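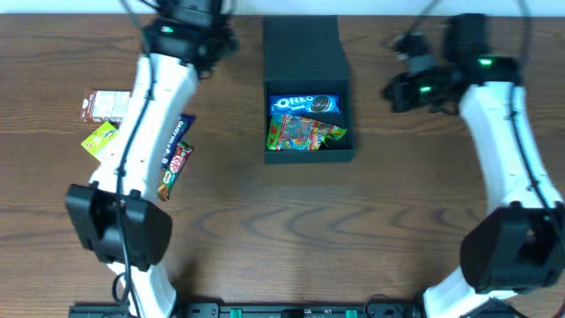 Kuo-hua Cheng wrote to me after my last post that I was judging the grippers too early, and that before I complain about the fingers I should first check how I close them. He was partly right, so I spent most of my evenings in August on this question, and now I want to write down what I found before I forget the details.

For readers who are new: I have a pair of small white arms on a table at home, and I am comparing two kinds of fingers for them. The first kind came from a small shop called Gratevis. They are hard and flat, with a thin rubber pad glued on the inside. The second kind is from Drurance, longer and a little bent at the tip, made from a softer material which gives way when you press it. Both fit the same housing with 4 screws. I control the arms by hand with a leader device and I also record the motion, because I would like to replay it later.

The task is to put snacks in a black box with a hinged lid. I know that many people use wooden blocks or plastic cups for this. I also started with blocks, and every finger was good with blocks, so I learned very little. Snacks are much less polite. A chocolate bar is flat and slides on the wood. A bag of gummy candy changes its shape each time you touch it. A cookie package is stiff in one direction and weak in the other. Also I can buy them at the corner store when they get damaged, and my nephew is happy to take care of the damaged ones.

I did 40 tries with each set of fingers, always with the same items and starting from the same places, which I had marked with pencil on a sheet of paper and then copied to the table. I counted a try as good when the item was inside the box and the lid could close. If I had to push the item in with the second arm, I counted it as half.

First, the Gratevis fingers. With the cookie package they were excellent. The flat pads hold the two long sides and the package does not turn in the air. With the chocolate bar they were a disappointment. The bar lies so low that the fingertips touch the table before they are under the edge, and then the motor works against the wood and becomes hot. I tried to come in with a small angle, maybe fifteen degrees, and this helped, but only if the bar was lying across the direction of the arm. When it was lying along the arm, I had to turn the wrist so far that the cable pulled tight. I did not like this sound.

The Drurance fingers are the opposite in almost everything. The bent tip goes under the wrapper of the chocolate bar nearly by itself. For the gummy bag they are also better, because they close around a fold of the bag and keep it. But the cookie package swings like a door. When I moved quickly from the side of the table to the box, it hit the edge of the box on 8 tries, and two of these times the box moved away and I had to stop and put everything back.

Now to the comment of Kuo-hua. He suggested that I limit the closing current and close in two steps: a quick one until there is contact, then a slow one. Before this I simply pressed the trigger fully, like a beginner. I set the limit to 70 percent for the first step and reduced it for the second. With the hard fingers the difference was big. The gummy bag, which before was jumping out as if somebody squeezed a wet soap, now stayed. With the soft fingers I could feel almost no difference, and I think the material is already doing this work in its own way.

The controller was a different story. I have two boards here, the Benjelloun and the older Brillatero. The Benjelloun board lets me change the current limit while the arm is moving. On the Brillatero I must stop, write the new value, and enable the motors again, and if I forget to support the arm with my hand it falls on the table – not hard, but enough to leave a small mark in the wood. I am told there is a newer firmware for it. I have not found the courage to install it, after what happened in spring with the left elbow.

About cables I can say only that I should have clipped them earlier. In the first week the cable on the left side was caught by the second joint three times. After I put clips along the link it was fine, but near the gripper you still need a free loop, otherwise the wrist cannot turn fully. My first loop was too short. The second was too long and touched the snacks. If somebody has a good rule for this length, please write it in the comments.

So which fingers stay on? For the moment I put the hard ones on the right arm and the soft ones on the left. It looks like a strange decision when I write it, and the replay files are now not symmetric, which makes extra work for me. But I can take the flat things with the left and the stiff things with the right, and when both arms go to the box I only have to be careful that they do not meet over the lid. They have met twice.

Next I want to try a thicker rubber pad for the hard fingers, cut from a bicycle tube, and to repeat only the chocolate bar. Kuo-hua thinks that a small fingernail made of thin steel would be better than any rubber. I have ordered a steel ruler to cut into pieces, and it should come next week.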